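Introduction to Game Design
Session 6: Level pacing and checkpoints in side-scrolling games 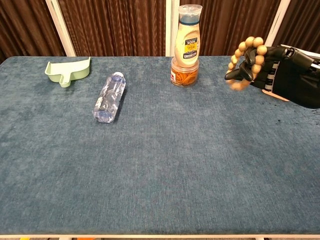
Table with a blue-grey fabric top, brown pleated curtain behind.

Course tutor: Charoen Thammasiri
Reading for this session: chapter 4 of the course pack, up to the end of the section on jump arcs.

1. Where we are

Last session covered player movement: walking speed, jump height, and how long the player stays in the air. You should by now have a character in your Vitell project that runs and jumps at fixed values. Do not change those values this week. Everything in this session depends on the jump staying the same while the level changes.

2. What pacing means

Pacing is how often the player has to do something, and how hard each thing is. In a side-scroller it is set by the spacing of obstacles and the speed of the character. Two levels can use the same obstacles in the same order and feel quite different if the gaps between them are changed.

We use three terms in this course.

Beat: one action the player must take, such as a jump or a duck.
Rest: a stretch with no beats in it.
Phrase: a group of beats between two rests.

A phrase is usually built on one idea. If the idea is "jump onto a moving platform", the first beat should show it in a safe place, with solid ground underneath. Later beats take the ground away or add a second platform.

3. Worked example: Purnmont

Purnmont is the practice game supplied with the course. Open the level called Boonchu and switch on the ruler in the View menu. The level is 1781 units long.

The first phrase starts at 500 units. Up to that point the player only runs, with two coins placed high enough to invite a jump. A player who misses them loses nothing.

The second phrase starts at 778 units and brings in the moving platform. The pit under it is shallow and has steps on the right-hand side, so a fall costs a few seconds.

The third phrase starts at 1176 units. It uses the same platform over a deep pit, and a fall here sends the player back to the last checkpoint. Players often say this part is faster than the rest of the level. The running speed is the same. The rests are shorter.

4. Checkpoints

A checkpoint saves the player's position. When placing one, look at three things: what the player has just done, what comes next, and how long it takes to get back to the point of failure.

Put checkpoints in rests. A checkpoint in the middle of a phrase can bring the player back to life with a platform in the wrong place, and they may die again before pressing anything. If there is no rest nearby, make one.

Avoid putting a long easy section between a checkpoint and a hard jump. The player will have to repeat the easy part every time, and most complaints about difficulty in student projects come from this. Move the checkpoint closer before you make the jump easier.

Coins collected before a checkpoint should stay collected. Vitell does this by default, but the setting is lost if you copy a checkpoint from another level, so check it each time.

5. Testing

Play the level yourself until you can finish it, then give it to somebody who has not seen it. Do not talk while they play. Write down where they die and where they stop moving. A stop usually means they can't tell what is a platform and what is background.

The Gusex plug-in marks deaths on the level map as red dots. A tight cluster at one jump is fine if players get past it in a few tries. A cluster at the first beat of a new idea means the idea was not shown clearly.

6. Exercise

Make a copy of Boonchu and do the following.

a) Remove every checkpoint and play it through twice.
b) Put back two checkpoints only, wherever you think best.
c) Change the length of one rest and leave everything else alone.
d) Have one other person on the course play it, and save the death map.

Hand in the level file, the death map and half a page of notes saying where you put the checkpoints and what you would move after the test. Screenshots are not needed.

Due: June 10, 2026, before the start of the session. Late files go through the office in the usual way.

Next session: enemies that move on a fixed path. Bring headphones.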